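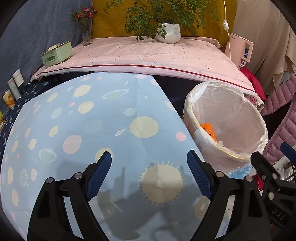
What do you sell?

Used kids' bedding, mostly. Flat sheets, fitted sheets, pillowcases, duvet covers, a few crib sets. Twin is the bulk of it. Some full. Almost never queen, people keep those till they fall apart.

Where are you?

Lolero Bedding, back half of the old Amrani building in Ovgate. Door is on the parking lot side. The street door goes to the dentist and they are tired of us.

Is everything washed before it goes out?

Every piece, one wash and one full dry, even if it came in clean. We use unscented detergent and no softener. If you want it to smell like something that's up to you.

How hot should I wash it at home?

Warm is fine for plain cotton and for cotton/poly. Cold for anything dark the first couple times. Hot only if someone's been sick. Prints fade faster in hot water, reds go first in our experience, then navy.

My sheet came out of the dryer in a ball with everything else inside it.

Fitted sheets do that. Turn it inside out and button or tie off the duvet cover before it goes in, or run the two seperately. Stopping it halfway and shaking everything out works too if you're home.

What do the grades mean?

A is no marks we could find, seams good, elastic good. B is one or two small things, a faint spot or a pulled thread or some fading. C is has a hole or a stain that didn't come out. C is sold for forts, picnics, dog beds, craft fabric, painting day. Please don't buy a C and then write to us about the hole.

How do I get a stain out of a printed sheet?

Depends what it is.

Blood: cold water right away, never warm. Soak, rub a little bar soap in, rinse, repeat.
Milk or formula: cold soak first, then a normal wash. Enzyme detergent if you've got it.
Marker: if it says washable, just wash it. If it's permanent, rubbing alcohol on a rag from the back side, with paper towels under. Test a corner. Some prints lift.
Grass: dish soap and patience.
Old yellow patches, cause unknown: oxygen bleach soak overnight. Works on half of them.

Don't put it in the dryer until the stain is gone. Dryer sets it and then it's a C forever.

Can I use chlorine bleach?

Not on prints. White only, and not on anything with spandex in it.

What sizes should I look for?

Measure the mattress. Really. Length, width and how deep it is. A twin should be 39 by 75 inches but the deep ones with a pillow top need a fitted sheet with bigger pockets, and the old shallow sheets we get a lot of won't reach. We list pocket depth when we can. If it's not listed, ask, we'll go pull it and measure.

Toddler beds use a crib mattress most of the time. Not always!! Check.

Do you have matching sets?

Sometimes. Sets come in broken up. A fitted with no flat, two pillowcases and nothing else. We keep a matching list at the counter, you write down what you're missing (describe the print, brand if there's a tag, size) and we call if it turns up. There are 46 names on the list right now so be patient. Pillowcases get matched quickest. Flat sheets

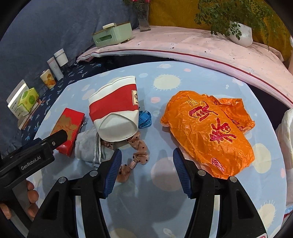

take longer, because people cut those up for curtains or use them to cover furniture and they never come back around. If you only need the flat for looks, consider a solid color that goes with the print. A full flat on a twin bed is fine too, just tuck more under.

How much is stuff?

Pillowcases $2. Single sheets, A or B, $6 twin and $8 full. Duvet covers $9 to $14. Anything C is a dollar. Crib sets priced one by one.

Do you ship?

In the US, flat rate, goes out twice a week. Free over $55. We fold and bag, no gift wrap, sorry. Tracking goes to the email you order with so check your spam folder before emailing us.

Returns?

14 days, unwashed, you pay postage back. If we graded it wrong we pay. Send a picture of the problem. We will say sorry and fix it. No returns on C.

Can I drop off bedding to sell?

Yes but read this first.

We take: sheets, pillowcases, duvet covers, crib sheets, thin quilts.
We don't take: pillows, mattress pads, anything electric, comforters over twin size, bumpers, anything damp.

Clean, dry, folded, in a bag or a box with your name on it. We pay store credit the same day, cash only if it's more than ten pieces. Whatever we can't use you take back, or it goes in the rag bin. The rag bin gets picked up by Dotard Textile Recycling once a month.

Why no bumpers?

Safety. Not for sale here, used or new. Same for crib sheets with stretched out elastic, if a corner pops off when you tug it we won't put it on the shelf and you shouldn't use it either.

What about flannel?

Love it. Gone by October every year. Bring yours in over the summer when nobody's looking for it and we'll hold it back. Flannel pills, a bit of pilling is still a B.

Is it cotton or polyester?

Goes by the tag. If there's no tag we write "no tag" and we don't guess. Microfiber feels slick and dries fast, cotton wrinkles more and takes longer. Kids who run hot usually do better on cotton.

What does thread count matter for kids' sheets?

Not much. Most printed kids' sheets are on the low side anyway and they hold up ok. Look at the hems and hold it up to the window. If you can see the thin spot in the middle, it has a year left in it, maybe.

How do I store spare sheets?

Dry, out of the sun, folded inside one of their own pillowcases so the set stays together. Label the outside with the size. Plastic tubs are ok short term. Not against a cellar wall, had two bags come in last year with mildew all down one side and none of it was saveable.

How do I fold a fitted sheet?

We roll them. Thats the whole secret.

Do you sell in bulk?

To daycares, preschools, camps, yes. Cot sheets and twins, 80 pieces minimum, mixed prints, B grade. Email with the date you need them by. We can't do all one print, please don't ask, we've never had that many of anything.

Do you do holds?

48 hours. After that it goes back out.

Hours?

Ten to four most weekdays, closed whenever the big washer is being fixed. Check the note on the home page before driving over.

My question isn't here.

Email is best. Phone gets answered if someone isn't at the dryers. Prices on this page good from February 11, 2019, older printed lists are out of date so toss them.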